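Wistik Home Notes
Posted in September by the Wistik kitchen desk

We use cookies to remember your settings. Accept | Manage

How to keep a pantry in order when the kitchen is small

My kitchen has one narrow pantry, and for many years I did not know what was inside it. I bought rice when I already had rice. I found a bag of flour at the back with small moths in it, and I had to throw away almost the whole shelf. After that I started to do things differently, and slowly I found a way that works for a family of four. I write it down for readers who have the same problem.

Empty everything first

Choose a day when you do not need to cook much. For me it is Wednesday, as we eat leftovers in the evening. Take out every package and put it on the table. Do not try to clean one shelf at a time. I tried this and I only moved the mess from one shelf to another.

Wipe the shelves with warm water and a little dish soap, then with a clean cloth and white vinegar. Look into the corners and into the small holes where the shelf pins go, because moths like to hide their eggs there. An old toothbrush is good for this. Leave the door open until the wood is dry. In my pantry it takes 75 minutes, in winter longer.

Dry food

Flour, oats, nuts and dried fruit go into containers that close well. Glass is best, but heavy, so I use it only on the lower shelves. On the upper shelves I have plastic ones with a rubber ring. If the ring becomes hard, the container does not protect anything anymore.

New flour goes into the freezer for four days before it goes in the pantry. Let it come back to room temperature inside the closed bag, or it will collect water and make lumps.

Write the name of the food and the month on a piece of masking tape. Put the tape on the side and not on the lid. Lids travel from one jar to another, and then you have sugar that says salt.

Cans and jars

Cans stand in rows, the same kind behind each other. The new can goes to the back and the old one comes forward. It sounds like work in a supermarket, but it takes only a moment when you unpack your shopping. A can with a swollen top goes to the trash, also if the date is still good.

Tall jars of pickles and sauce I keep on the door side. When they are opened they must go to the refrigerator, and I make a small mark on the label with the day.

Potatoes and onions

They should not live together. Potatoes want a dark and cool place with some air. Onions want a dry place, and they can hang in a net. Check them every 14 days and take out the soft ones. One bad potato has a smell that you will not forget, and it makes the others bad too.

Bins and boxes

A deep bin is useful for the floor of the pantry, where heavy or dirty things are kept. Buy one with walls that slope a little, so that your hand can reach the bottom without scratching on the side. Do not fill it to the top. What is lying at the bottom of a deep bin is easily forgotten, so I put only large things in it.

Scratches on the bottom are no reason to buy a new bin. Wash it with hot water and baking soda, rinse well and dry it upside down. For food without a package I put a sheet of clean paper at the bottom and change it when it gets dirty.

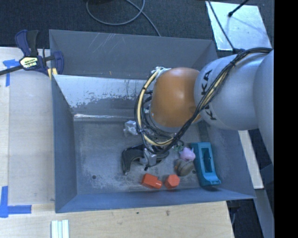

The shopping list on the door

I have a sheet of paper on the inside of the pantry door with 20 lines. Each line is one thing that we always need, like rice, oil, coffee or tomato paste. When somebody opens the last package, he or she makes a cross. On shopping day I take a photo of the sheet with my phone. My children forget the cross sometimes, but it is better than before.

If moths come back

Throw away all open packages, clean again with vinegar and hang a sticky trap. Change the trap when the paper says so. Bay leaves smell nice, but in my pantry they did not stop one moth.

Get our kitchen tips by email once a month. Enter your address to subscribe to the Wistik newsletter.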